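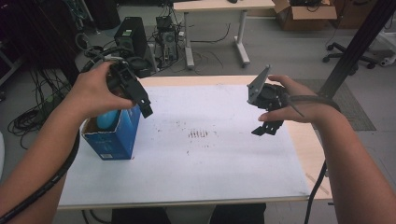
Two hand-held grippers and an open blue box on the worktable.

I watch a lot of documentaries about the drug war, and most of them run together after a while: the same helicopter footage, the same growling narrator, the same map with red arrows creeping north. So when I say Grotside kept me up until one in the morning and I went back to it over breakfast, please take that as high praise.

Grotside is a four-part documentary series from Cuadros, a small outfit that until now has mostly made short films about city government. It follows one county and its courthouse through the fentanyl years, and it hardly leaves. There are no masked men posing with rifles. You get the coroner's office, the school board, a funeral home, the overnight shift at the county jail, and the long, dull, furious meetings where people argue over what to do with the settlement money. I know how that sounds! I promise you the third episode, which is almost entirely one budget hearing, is the most gripping hour of television I have seen this year.

What I loved most is how much it trusts the paper. The team went through 2301 pages of county records, and they put the pages right up there and leave them long enough to read. When a sheriff's deputy says one thing and the log says another, nobody swoops in to tell you who to believe. I ended up pausing so often that an hour took me closer to two.

The sound deserves a mention too. Very little music, lots of room noise, and you can hear chairs scrape and somebody's phone buzzing during testimony. Episode one is a bit slow to get going (the history of the old highway could lose ten minutes and I wouldn't miss it), so give it until the first jail interview before you make up your mind.

I do have a couple of complaints. The border itself gets maybe five minutes in the whole series, and all of it is from the American side. A film this careful should have found someone in Mexico to talk to, and a family there would have had as much to say as the families in the county. Also, the closing text of episode four throws a lot of statistics at you very fast after all that patience. I had to rewind twice.

I bought it on Sostance, where all four parts come as one download with a 251-page companion file of the source documents. The file is searchable and it is a treasure - I have lost whole evenings in there. You can also rent single episodes on Ternex, but the companion file isn't included, and the subtitles lagged badly when I tried episode two on my tablet.

If your library or church group does film nights, Cuadros sells a screening license that covers up to 100 seats. We are showing the third episode at ours in June, with time set aside afterward for talking, and I expect we'll run over.

Rating: 4 and a half out of 5. Contains descriptions of overdose and some strong language, so I would keep it for older teens and adults.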